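**From the Stosthorpe Kitchen Share, January 2019**

Dear members,

The shelf of big bowls is the subject this month, and I ask for your patience because I have much to say about it. When we opened the share in June we had 17 large bowls and basins from the closing sale of the Pikthorpe canteen. Now the list shows 30. Many were given by families in Broltano Road, and we are very thankful for them. They go out for bread dough, for salads at birthdays, for washing fruit, and one went to a christening and came back with a kind letter inside it.

With more bowls there is also more work when they return. Please bring them back clean, also on the underside. Flour likes to hide under the rim, and after some days it becomes hard like plaster. I have spent a full evening with a wooden skewer removing old dough, and I don't wish this evening for any other person.
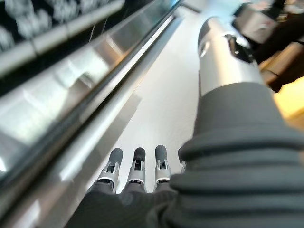
How long may I keep a bowl?

Two weeks, and you may ask for one week more if it is not reserved. You can write to us or put a note in the box by the door.

Some members have asked if we could lend lids as well. At the moment we have only a few, and they do not fit everything. A clean tea towel with a plate on top does the same work for dough. For carrying soup I would not trust it, and I say this after a short car journey to Mrema Hall which my back seat has not forgotten.

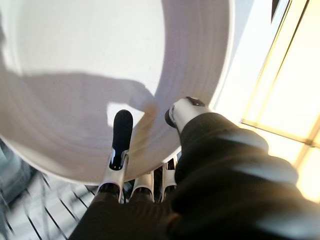
Washing a wide bowl is a small skill, and my grandmother was strict about it. She began always with the outside, then the edge, and the inside last, with fresh water. A soft cloth is enough in most cases. Please do not use steel wool, as the scratches take colour from beetroot and tea and they never leave again. Where a rim has fine rings running along it, like the one on the large white piece, follow the rings with the cloth and go the whole way along the edge. An old toothbrush is also good. Dry it at once and stand it on a towel until the foot is dry too.

The deposit stays the same for this year. We have now passed 400 loans, and the number in the book this morning was 468, so the book is nearly full and we need a new one. If you have an unused one with lines, we will take it gladly.

The next opening is Tuesday evening, at the usual side door. The front bell is still broken, so please knock.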